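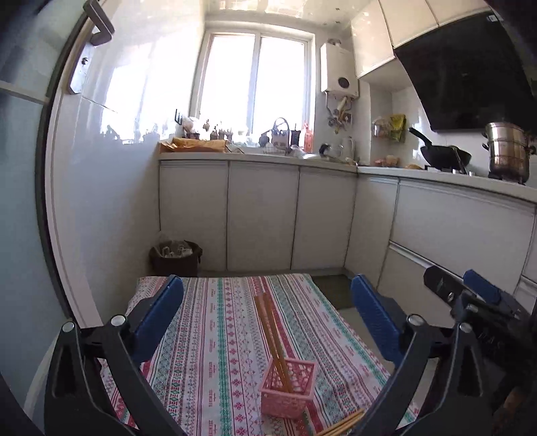

Chopsticks in the pink basket, striped tablecloth.

Ticket: Hodska charity supper, donation page
Opened by: Marcus Kowalczyk
Assigned to: Ezekiel Tran
Status: Closed

Marcus, 9:10 a.m.
Donors who pick the Ukley children's fund are getting a receipt for the Ridgeway food drive. Two people have written in so far. The amount on the receipt is correct. Only the fund name is wrong.

Ezekiel, 9:45 a.m.
Can you send me both receipt numbers? Also, did they give on a phone or a computer?

Marcus, 10:20 a.m.
Numbers sent by email. One phone, one computer.

Ezekiel, 11:30 a.m.
Found it. The page was copied from the December food drive and the receipt template still had the old fund name typed in. The money itself went to the Ukley account. I changed the template and ran three test gifts, all with the right name. More than 5 receipts went out with the old wording, so I am resending those now.

Marcus, 2:05 p.m.
Both donors have the new receipt. Please check the Girnia raffle page too, it was copied the same way.

Ezekiel, 2:40 p.m.
Same problem there, fixed. No sales on it yet. Closing.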